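The arm in the back room: where we are now

8/10/24
By Darius Lungu

Several members of the Brildale workshop asked me to write a longer report about the robot arm, because the short messages on the board by the door are not enough anymore. I will try to do it in the correct order. My apologies if it becomes too technical in some places. You can skip the part with the cables.

For those who joined after the summer: we are building a small arm with a gripper, on a table, from parts which are partly bought and partly made by us. The goal is modest. The arm should take one object from the table and put it in the bowl which we tell it. When it can do this many times without help, we will give it more difficult work.

The table

We began with the table, and I am glad that we did. The first one was an old desk with a drawer, and it moved each time the arm stopped quickly. You could see it best at the gripper, which continued to shake for a moment after the motors were already quiet. We put rubber under the feet, then we put a heavy board on the lower shelf, and it became better but not good.

The table we use now came from Corerstead, where the print shop was closing its second room. It has a white top and very stiff legs. We carried it in through the window side, because the corridor has that corner which everybody here knows. The white top is also good for the software. With the brown desk, the program sometimes decided that a knot in the wood was an object, and it tried to pick it up with great patience.

The cables

In the first version all the cables went together along the arm in one thick bundle with tape. When the wrist turned far to the left, the bundle became tight and pulled one connector half out. The arm did not stop. It continued with wrong position values, and this is a worse behavior than stopping. We lost two evenings on it before I touched the connector by accident and the values jumped.

Now the power and the signal are separated. There is a loop of free cable at the elbow and another one at the wrist, and each connector has a small printed clip that holds it closed. If you see a clip lying on the floor, please do not throw it away. It goes in the tin with the De Graaf label, on the shelf above the soldering place.

I also made a change in the software: if a position value changes faster than the motor can physically move, the arm goes to a stop and waits for a person. It is a simple check and I should have written it on the first day.

The gripper

This part took the most time. The first fingers were printed in one piece, and they were nice to look at, but they bent. With a hard block the bending did not matter. With a soft object the fingers opened a little at the tips, and the object went down slowly and then fell.

The second fingers were too strong. We did the trial with a paper cup and I do not need to describe the cup afterwards. The motor of the gripper has no real force sensor, so we read the current of the motor and we guess the force from it. The current is noisy when the motor starts, so we ignore the first moment of the movement and only look at the values after that. I tried many filters. The most simple one, an average over the last 4 readings, is the one that stayed.

We chose a tennis ball for the daily trials. It is round, so it will roll away if the fingers arrive at a wrong angle, and it is a little soft, so it forgives a small error of force. It is also cheap, and if it goes under the cabinet we can wait until the next cleaning.

The software

The control program is called Iltudis. The name was already in the folder when I arrived and I kept it. It runs on the old computer under the bench, so please do not switch off that power strip when you leave, even if nothing seems to be running.

Iltudis writes a line in a log for each attempt. At this moment there are 2,663 lines, including all the bad ones from the brown desk. I went through the newer part of the log to see where the arm fails. The most common problem is the height. The gripper comes down a little too early, touches the top of the ball and pushes it away. The second problem is the release, when one finger opens sooner than the other and the ball gets a small push to the side. For a wide bowl it is not important. For a small bowl the ball hits the rim and jumps out.

To correct the release, the arm now goes lower before it opens, and it waits for a short time so that everything is still. I set the waiting time to 80 milliseconds first, which was too short, and then I increased it step by step. It makes the arm look slow and a little unsure, but I prefer it like this.

The two bowls

The present exercise uses a pink bowl and a gray one, side by side toward the far edge of the table. The program receives the color, finds the right bowl and brings the ball there. Pink was more difficult for us than I expected. The bowl is very pale, and on a white table the camera had trouble to separate it from the background, mainly in the evening. We changed the limits for the color, and we also let the program look for the round shape of the rim and for the shadow.

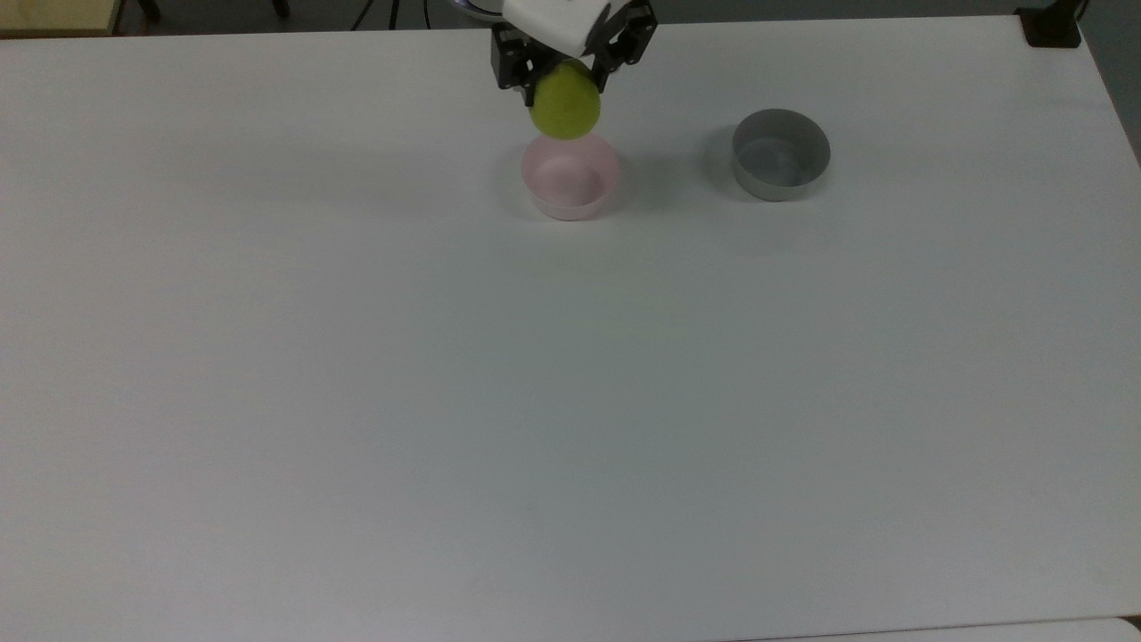 What we do next

1. Repair the finger timing. I think that one side has more friction than the other. I will take the gripper apart and clean it, and if this does not help we print a new bracket.

2. Exchange the positions of the bowls between attempts. Until now we moved them only a little, and I am afraid that the program learned the place more than the color.

3. Try other objects. I would like a sponge, a wooden spoon and something with a handle. If you have such things at home and you do not need them, bring them to the back room. Please no glass.

4. Write a proper start procedure on one page, so the arm can be used when I am not there. I have a draft, but two people tried to follow it and both came to the same place and stopped, so that step must be written again.

There will be an open evening in October, when you can come and give the arm its color yourself. Please keep your hands away from the table while it is moving, and learn where the red button is before you start. It is on the left side, under the shelf with the tins.

Questions about the arm can be left in my box near the entrance, or you can find me at the soldering place on most evenings.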